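Search the forum
Enter keywords

Hand-held grippers for restaurant table data: how many to buy?

Jui-lin Yuen
2/26/23

We are planning a table-clearing arm for casual dining rooms and want to collect demonstrations with hand-held grippers before ordering the arm itself. The budget covers three hand-held units plus spare parts, or one unit and a deposit on the arm. Target objects are drink bottles, bowls, small bottles and paper slips on booth tables. The printed parts come to 423 dollars per unit from Fusska. Camera and mount are extra.

My current plan is one operator per unit, working in real dining rooms with the tables left as they are.

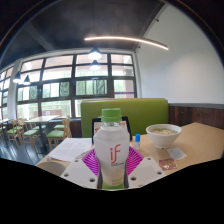
Domness: buy two units and put the remainder into fingers and mounting plates. The plates crack at the screw holes long before anything else fails, and a unit waiting on a plate collects nothing. We ordered ours as a single batch and then paid for shipping again on every small reorder. Check the lead time on the fingers too. Ours slipped into September and the operators sat idle.

Do not put a deposit on the arm until you know the widest object you have to grasp. A screw-cap bottle is easy. Bowls decide the jaw opening, and if you plan to take them by the rim you need a different fingertip from the one you use on bottles. Get both fingertip types quoted in the same order.

Storage is the other line people leave out of the budget. Price two copies of everything, plus enough cards that an operator can finish a shift without stopping to offload.

Wanigasekara

Agree on the spares, disagree on the number of units. With three you can keep one on the bench for calibration and still have two in use. Calibration drifts after a drop, and you will have drops.

Look at lighting before you pay for cameras. Large windows and ceiling lamps together gave us blown-out footage with the cheaper module, and we discarded 83 recordings. Ask the seller for sample footage facing a window. Cevora sent us some on request.

Also budget for liquids. A full bottle and a nearly empty one need different grip force, so plan to record both, and keep the electronics above the plates. Soup gets everywhere.

Cevora is cheaper I think. Not sure if they ship to you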